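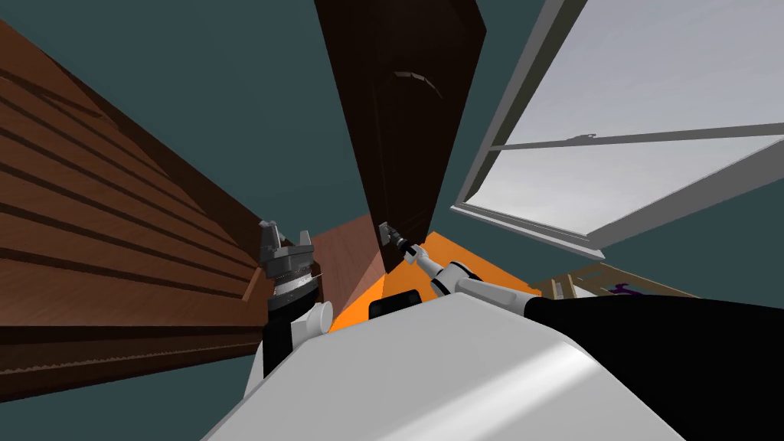
Computer-rendered view: two white-and-black arms, an open grey gripper and an orange floor.

Progress report, Stultport Evening Learning Room
To: Anikó Deák, Rakena Fund
From: Saron Abdella

Dear Anikó,

You asked for something shorter than last time, so I'll try, but you know what I'm like once I get going on this project!

The big news is that the evening room has been open since March and people are coming. We are running four nights a week in the old reading room above Stultport library, with the basic computer course on two of them, the spelling and letter-writing group on another, and the drop-in on the fourth. The drop-in was the one I worried about when I wrote the bid (I think I even said so on the form) and it has become the busiest of the lot. People bring in a council letter, or a phone that has filled up with photos, or a job form that won't save, and they sit down with whoever is free. Then they have a cup of tea and come back the next week with something else.

Cameron Kereama has taken on the computer course and he's been a real find. He rewrote the first three sessions after the opening night, when it was plain that starting with folders and file names was sending everybody to sleep. Now he starts with email, and the folders come in later when people have something to put in them. I've attached his new plan. It runs to ten weeks where the old one ran to eight, so the autumn group will finish a little later than we told you.

The letter-writing group is smaller and I'd like to be straight with you about that. We have seven regulars against the 20 I put in the bid. So-ying Chou, who leads it, thinks the time is wrong - six o'clock is hopeless if you've got children to feed - and she wants to try a late morning slot next term. I'm all for it. The library says we can have the small room at the back as long as we're out by one. The regulars we do have are lovely, and one of them has just had a letter printed in the Brakberg paper about the bus timetable, which she read out to us twice.

Now, money. You'll see from the sheet that we have spent 2882 pounds so far. Most of that is tutor time and the second-hand laptops, which came in under what we'd allowed. The heating has gone the other way. We were told it was part of the room hire and then we got a bill for 300 pounds, and after a few rather chilly emails (sorry) the library agreed to split it with us. I have moved our half across from the printing line, where there was plenty left. If you need a form for that, please send it over and I'll fill it in the same day.

We also had 100 pounds from the Ernberg walking club, who raised it on their spring outing and didn't want it spent on anything sensible. It has gone on decent biscuits, a kettle that pours properly and a set of large-letter keyboard stickers, so they nearly got their wish.

Two things haven't happened yet. The leaflets in other languages are still with the translator, and I should have chased sooner. And the trip to the Brakberg college open evening had to be put back when our minibus booking fell through. Jarrah Tomoana at the college has offered to come to us with a few of her students, and I've said yes. It won't be quite the same as seeing the place, so I still want to do the trip before the end of the grant if we can find a bus.

Next term I'd like to keep the drop-in exactly as it is, move So-ying's group, and try a short course on photos and printing, as people ask for it nearly every week. Cameron has offered to draft the outline over the summer.

Do come and see us if you're passing. We open at half past five, and the side door sticks so give it a good shove.

With best wishes,
Saron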